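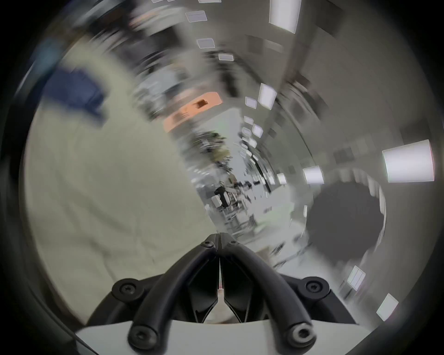 Category: Death notices / Indexing

Nov 29, 2023

> Koltley reel 2 shows 682 notices, but the index has fewer lines. Are the July pages missing?

The July pages are there. The gap comes from repeat notices, which share one line in the index. Rules for the Lendcombe set:

1. Enter the date of death as printed. Leave it blank if only the burial date is given.

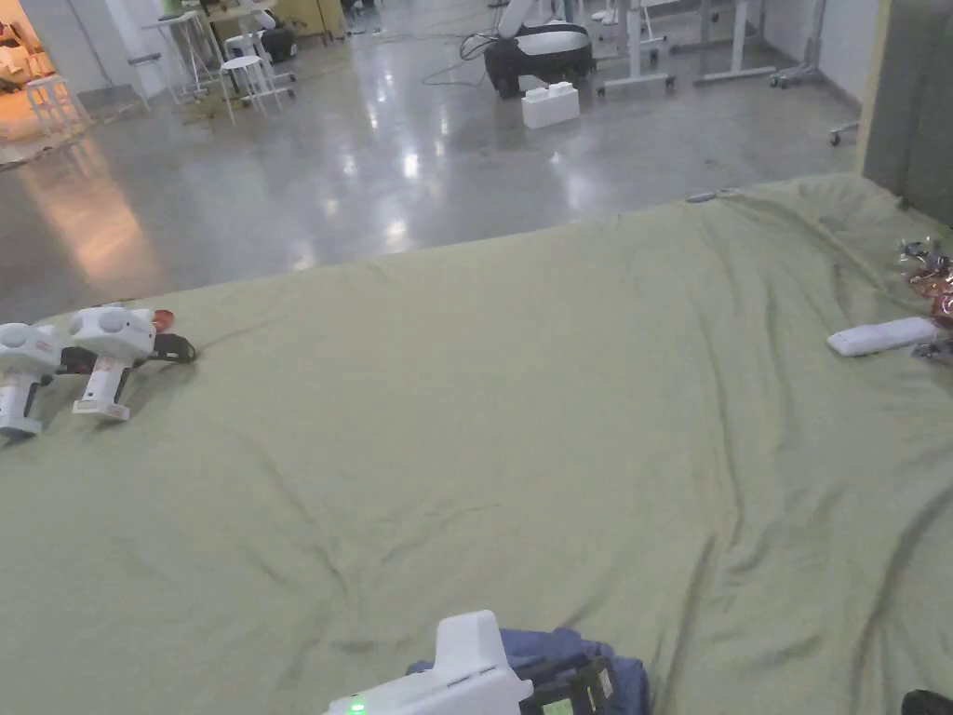
2. Enter the maiden name in its own field - never in brackets after the surname.

Skutberg notices often give an age and no birth date. Do not work out a birth year from it.

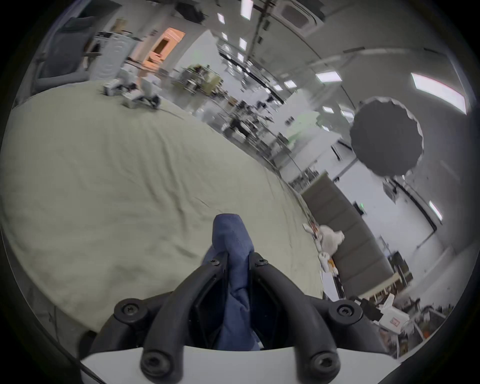
Put the age in the age field and leave the year empty. Page 277 has several of these, and the surname Ye on line 80 is complete as it stands. 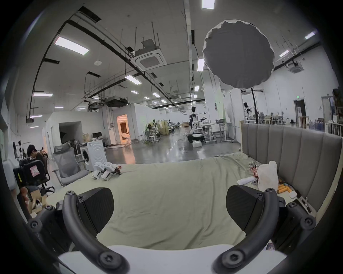 Does a card of thanks get its own line?

Only when no death notice was printed for the same person.

0 shares | 2 comments
Contact the list owner | Back to top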